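Gripper 2 – Setup and Maintenance Gallery
Trindomar bench, kitchen cell. Page kept by Rin Ikeda, last changed in April. 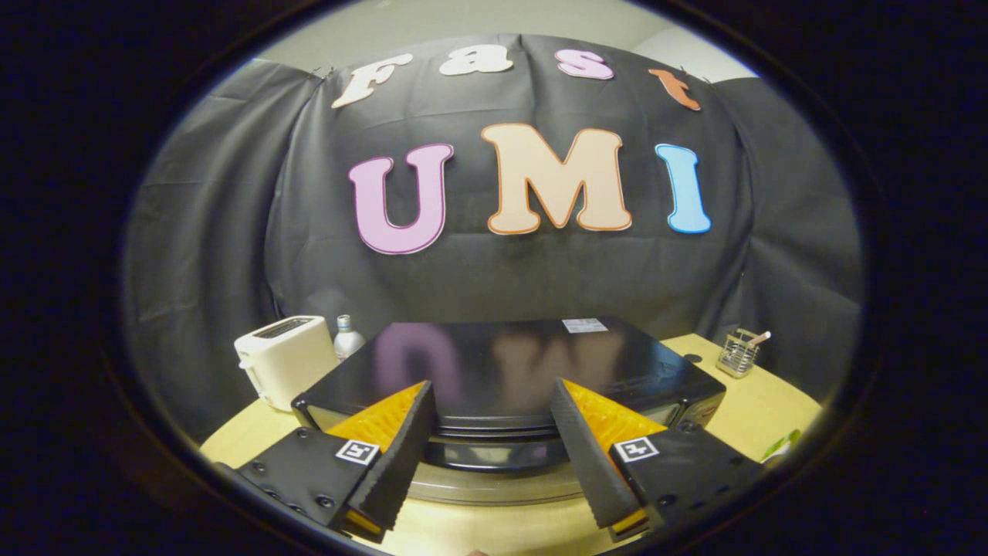 How often do the finger pads need to be replaced?

Every 300 grasp cycles they get an inspection, and they are replaced when the ridges at the tip have worn flat or a pad has started to lift from its finger. Both pads are changed together. A new pad against an old one closes off center, and the width reading drifts with it.

Open position
The jaws stand open in front of the black appliance, one toward each front corner. Full opening is the reference for the width check. Open to the stop, record the value, close on the gauge block, record again. If the two readings do not agree with the card in the drawer, stop and redo the zero before anything else.

Fingers
Each finger is a tapered wedge with an orange-yellow ribbed insert behind a black pad. Inserts are inspected for splits at the root of the ribs, where the Hirose batch failed first. Press the finger sideways by hand and let go. It should return without a set. Junpei Takagi keeps the spares in bin 21, left and right bagged separately.

Markers
One square black-and-white marker per jaw, each with its own pattern. Wipe with a dry cloth only – alcohol lifts the print. A marker with a scratched border is replaced, and the width calibration is repeated afterward. Do not swap left and right. The tracking software will accept it and report a negative opening.

Mounting blocks
The blocks are black and held with dark screws. Tighten in 2 passes, corner to corner, with the Gunberg driver set to the value on the card. Threadlocker goes on the block screws and nowhere else. Coralie Ashby found the right block loose after the last move, so both blocks are now checked at the start of a shift.

Backdrop and table
Black cloth, clipped at the top, with the Fast UMI letters attached. The glossy top of the appliance mirrors the letters, and this has to be allowed for when exposure is set. Lock exposure after the cloth is hung, then leave it alone for the session.

Open items: 6 inserts on order from Skanda, new gauge block, revised torque card (Hoshino).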